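The Gripper Kit That Wants You to Do the Work

By Kelly Quintana

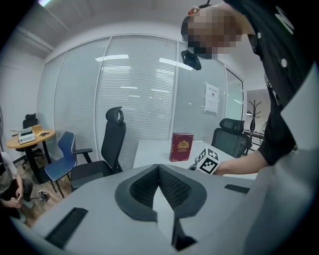 I have now spent nine working days with the Uvano hand-held gripper kit, and I would like to register a complaint about the word "automation." The brochure uses it 17 times. The kit consists of a gripper with soft fingers, a marker cube, a piece of software called Jinoto, and you. You are the motor.

The idea is sound enough. You pick things up and put them down by hand, Jinoto records how you did it, and some later robot is supposed to learn from your example. I am told my way of approaching a hardcover book has "useful variety." My mother called it dropping things.

The hardware I like. The fingers have textured pads that hold a book spine without chewing it, and the grip strips on the body were put there by a person with sweaty palms and a conscience. After an hour my wrist disagreed with all of this, but my wrist also disagrees with tennis.

What I can't warm to is the pricing. Uvano sells the gripper outright, then rents you the software by the seat, and a seat turns out to mean a hand. We have two people who want to use it on a Monday morning and one license, so one of them sits and waits. Tuva, the rival kit we tried in April, feels cheaper and squeaks, but it lets anyone in the building log in.

Then there is setup. The manual gives 54 steps for calibration, and step 9 refers you to the support desk at Magalhães, the distributor, where a very kind man reads you step 9.

Would I buy it? For a lab that already has a robot waiting to be taught, probably, if they'll talk about the license. For a small office hoping to have its shelves tidied, no. You will tidy them yourself, many times, and pay monthly for the privilege.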